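Scanlon Avenue bus lane goes permanent!!

pedalpusher_mb
They voted it through last night! The pilot lane on Scanlon stays for good, all 2 miles of it, from the Protport ferry stop up to the library. I ride the 172 every morning and it finally runs on time. So happy I could hug the driver.

tollbooth_ed
Glad it works for you. My shop is on Scanlon and I lost the parking out front. Delivery trucks now circle the block or double-park on Grendura Street.

pedalpusher_mb
Fair point, and I do want the loading zones fixed! Mairéad Brennan brought up the same thing at the meeting, and the city said it would look at Grendura in February. 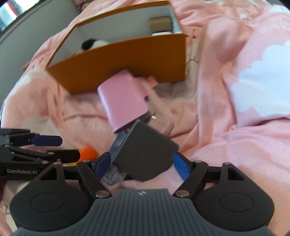
Re: Scanlon Avenue bus lane goes permanent!!

kvass_rides
Kornél Vass here, I spoke third. The city's count was 3120 riders a day on that stretch, and I'd love to see what happens once the crosstown buses use it too. Bikes are allowed in the lane as well, so go try it, it's great!

tollbooth_ed
Bikes in a bus lane is the part I don't get. The bus just ends up stuck behind a bike.

kvass_rides
Only on the hill by the school, and most of us pull over there. A separate path would be better, I'm with you on that.

latebus_lou
Can we get the 172 after 10 p.m. now? Please?

14 shares | 6 comments

Recent threads
Tisix fare cards not reading at Protport
Crosswalk timing at Grendura and Scanlon
Where to lock up near the library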